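How Do You Teach a Robot to Pick Up a Bag?

You can pick up a plastic bag without thinking about it. For a robot, it is one of the harder jobs in the kitchen. A team called Navaratnam wanted to find out if a robot could learn it by copying people.

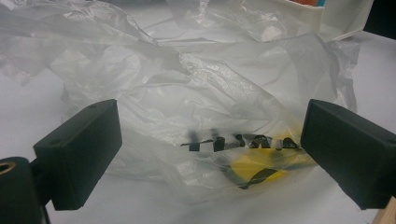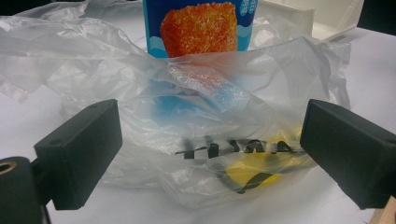
A plastic bag is hard for a robot because it has no shape of its own. A cup looks like a cup every time you see it. A bag looks different each time you put it down. It is also partly see-through, so a robot can mix up the bag with the things around it. Even printed words don't help much. The black letters on the bag get bent and broken by the wrinkles, and a computer may not see them as the same letters twice.

The team's method was simple. People held a gripper in one hand and used its two black fingers to pick up bags. A small camera on the gripper recorded each try. Mitali Barua and Rezaul Weerasinghe collected 451 tries in all. They crumpled the bag a new way before each one.

Next, a computer program studied 400 of the recordings. It learned which finger movements went with which views of the bag. The other recordings were saved for checking its work later.

Then the program was put in charge of a robot arm. At first it closed its fingers too high and caught only air. After more training, it learned to look for a raised fold and pinch there. It still had trouble when the bag was pressed flat.

Words to know
Gripper: the part of a robot that holds things.
Data: information that is collected and studied.

Try it: Pick up a bag using only two fingers. Where did you pinch it?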